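Prornuna Home Help > Kitchen > Counter and storage

Drawer-type bread box: slide sags and drawer blocks the prep area, toaster oven on the same run

counterline_left
Apr 14, 2021
8 shares

I have a wooden bread box of the drawer type, the Altis large model. The drawer runs on metal slides and comes out toward the front of the counter. The box sits against the wall near the middle of the run. The left end is taken up by a toaster oven with a two-slot toaster in front of it. Moving either appliance to the right-hand side is not an option, as the only outlet I can use for them is on the left.

There are two problems and I would like to solve them together if that is possible.

First, the drawer. It has started to drop at the front when it is open to its limit. Closed, the gap above the drawer front is even. Open, the front edge sits lower than it should and there is a scraping noise for the last part of the travel on the way back in. The contents are light: one bagged loaf, sometimes a second bag of rolls. I have tightened every screw I can reach. The scrape is on the right slide only.

Second, the layout. The cutting board lives directly in front of the bread box, and with the drawer open there is very little usable board left. The normal sequence in the morning is open drawer, take out bag, cut or take slices, put bag back, close drawer, toast. In practice the drawer stays open the whole time and I work on what remains of the board.

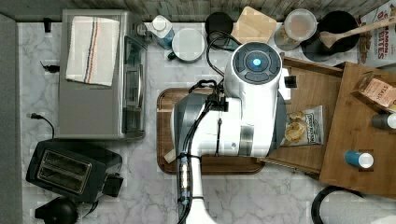
The board stays out permanently. It is too heavy to put away after every use and there is no cabinet with the right width for it. There is a lighter square board that leans against the wall, used for fruit, and that one can go anywhere.

I have measured the drawer travel at 8 inches. With the box pushed fully back there is still overlap with the board, and I can't bring the board further forward without it hanging over the edge of the counter. Turning the box sideways was my first idea, so that the drawer opens to the left, but then it opens toward the toaster oven.

The top of the bread box is also in use. It carries a canister, a small tray and a cup most of the time. I mention it in case the load has something to do with the sag. None of these is heavy on its own. I have not weighed them.

What I want to know:

Is a sagging slide on this kind of box repairable, or is the slide a throwaway part? The manual only says to contact Stasia, the importer, and their spare parts page has no listing for it.

Is there a sensible order for toaster oven, toaster, board and bread box when all four have to share one run?

Would the load on top of the box cause the sag?

7 comments

Sorted by most useful

ballbearing_benny
20 shares

Slides first. They are repairable in the sense that they are replaceable. Small side-mount slides for boxes of this kind come in a few standard lengths and any hardware counter will have them. Take the drawer out, measure the length of the outer channel, and buy the same length and the same side clearance. Most ball bearing types need half an inch per side. If your box uses a roller type, the clearance may be different, so measure it before buying. Replace both sides. A new slide on the right paired with a worn one on the left will rack.

Before you spend money, check these:

Pull the drawer out to the stop and lift the front gently. If it moves up and down freely, look at where the movement is. Movement between inner and outer channel means a worn or damaged bearing cage. Movement between the channel and the wood means the screws are no longer holding.

If it is the screws, tightening will not help. The hole in soft wood is stripped and the screw just turns. Take the screw out, fill the hole with a glued sliver of hardwood or a matchstick, let it cure overnight, trim flush, drill a small pilot hole and put the same screw back. Do not go to a longer screw without measuring the side of the box. On thin sides it will come out on the visible face.

Look down the length of the channel with a light. Crumbs collect in there. A bread drawer is a bad environment for an open slide and the scrape you describe, on one side and only in the last part of the travel, fits a packed channel as well as it fits a bent one. Vacuum it, wipe it with a dry cloth, run the drawer in and out several times and wipe again. Don't use cooking oil. A very small amount of dry lubricant is fine, applied to the channel with the drawer removed and nothing edible nearby.

If the channel is bent, replace it. I have never managed to straighten one so that it stayed straight.

As for the load on top: it rests on the carcass, and in a sound box none of it reaches the drawer. The exception is a box with a thin top and no back panel, where the sides can spread. Put a straightedge across the top. If it is flat, the load is irrelevant. If there is a visible dip, take everything off and measure the inside width at the top and at the bottom. A difference there changes the slide clearance and will produce the symptoms you have.

One more thing on use. Full extension slides are rated at a load that assumes the drawer is not being leaned on. If you are cutting on a board with the drawer hanging over it, sooner or later a wrist or a forearm goes down on the drawer front. I would look at that before blaming the hardware.

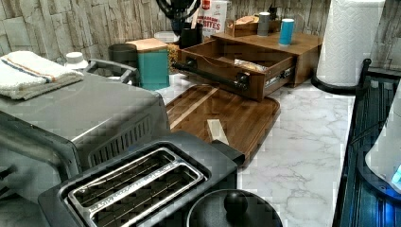

Regarding the order, I would leave the appliances where the outlet is and separate the other two. A drawer needs clear air in front of it for its full travel. So does a board. They can't occupy the same depth of counter. Shift the board sideways until its near side clears the line of the drawer, and leave the box at the wall. The strip in front of the box then has to be kept empty, or used for something that stands lower than the bottom of the drawer front. A board with the thickness of an ordinary cutting board will usually pass under, so a small overlap does no harm. A loaf standing on the board will not.

If the run is too short for that, put the box at the end of it with the drawer toward you and give the middle to the board. You will walk a step further for bread.

Sideways is worse for the reason you gave, and you would also lose the view into the drawer.

3 comments

galley_notes

I'll add the part about the appliances, as the first reply went past it quickly.

Toaster in front of toaster oven is a common arrangement on a short run and it works if only one is in use at a time. Check the clearance figure in the oven manual. Mine asks for three inches at the sides and back and clear space above. Vents on the side of an oven need the same treatment as the back. Do not push the bread box up against them to gain board space. A wooden box beside a vent dries out on that side, and dry sides mean loose screws, so it may even be connected to your first problem.

A dish towel should not be kept on the top of a toaster oven. The top surface gets hot enough on a long bake to scorch cotton. Same for plastic lids and paper packaging. Put a hook or a rail on the end of the cabinet and hang the towel there. The Ravn magnetic rail holds well enough on a steel fridge if you would rather not drill. It will not hold on stainless steel of the non-magnetic kind, so test with any magnet first.

Both appliances on one circuit: find out what it is rated at. On a 20 amp kitchen circuit you can run one heating appliance with no trouble, but two together with a kettle will trip it. This is more of a planning point than a safety point if the wiring is sound. Unplug what is not in use and route the cord behind the oven, clear of its hot surfaces.

With a pop-up toaster, pull it forward from under any wall cabinet before use.

For the board, put a damp cloth or a non-slip mat under it wherever it ends up. If you move it sideways as suggested, check that you are not cutting with your elbow against the canisters. In my kitchen I moved all of the canisters to the back of the run and kept only salt within reach.

breadboxer

just keep the bread in the freezer and take out slices when you need them. had one of those drawers, crumbs get everywhere, gave it away in August and don't miss it

counterline_left

Update on the slide. I removed the drawer and it was two things. The right channel had a hard plug of crumbs and what looks like old glaze at the back end, which accounts for the scrape. The front screw on the same side was stripped. I plugged the hole as described, with a hardwood sliver and wood glue, and left it overnight. The scrape is gone. There is still a small amount of play when the drawer is at the stop, equal on both sides, and I will live with it until I find the matching length.

The top is flat. Inside width is the same at top and bottom, so the load was not involved.

For the layout I have moved the board to the right so that the left edge of it passes under the drawer by a small amount. It clears. I have not decided about the canisters. The towel has been moved to the oven door handle of the range for now. I looked up the clearance for my toaster oven and it wants more at the back than I had been giving it, so that has come forward too, and the toaster now sits closer to the counter edge than I like. I may store the toaster in the lower cabinet and take it out when needed.

Stasia wrote back that the slide is not supplied separately.

Share this page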